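February 22, 2021

Seating plan for the Clivwood song contest, indoor stage. The hall at Grutness is licensed for 896 standing. With spaced chairs the drawing gives 424, stage and sound desk included. Decision on the August date still open.
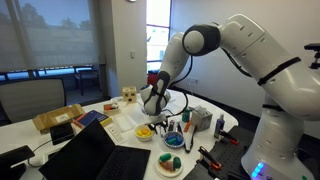

Page last changed: 22/02, second revision

Row spacing redrawn after the Skikska file was found to use the old stage depth. Lost 50 seats on the left side, so the figure above is the corrected one.

Three acts have asked to send recorded entries. Playback level to be matched to the live feed at the desk. Thibodeaux mixer still to be tested with the long cable run.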